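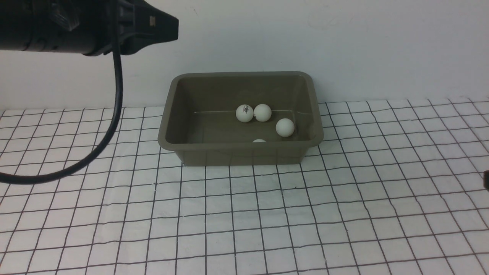
## 3. Preparing the table and the tub

1. Lay the grid sheet on the table and push the far side close to the wall.
2. Smooth the sheet with your hand, from the middle outwards. Small creases may stay.
3. Put the tub on the grid with its long side along the wall.

**Caution:** do not pull the sheet when the tub stands on it. 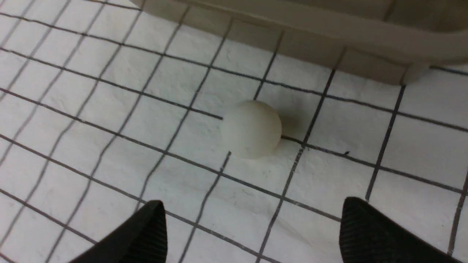
*Zummont, November*

4. Place one ball on a grid line and let go slowly. If it rolls, turn the ball a little - the print can be on any side.
5. Put the balls in the tub one by one. Do not throw them.

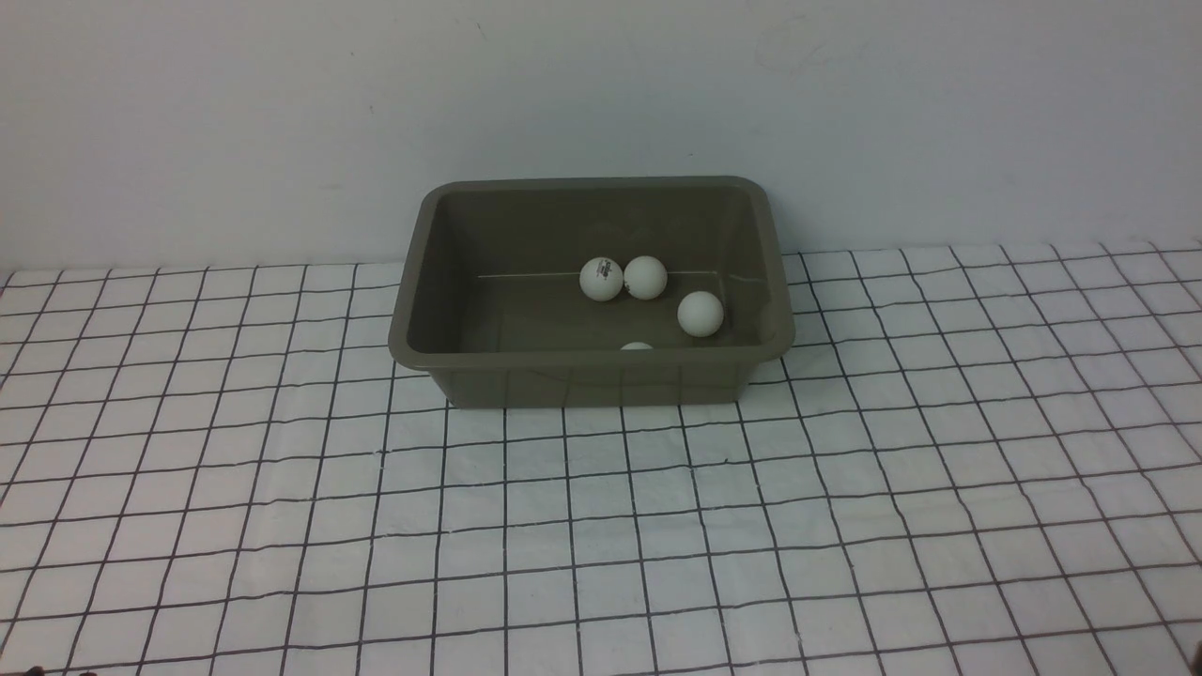

6. Look into the tub from straight above before you write the number on the Workport card. From a low position the front rim can hide a ball.

**Note:** spare balls are in bag 278. Ask Riet Peeters for the key.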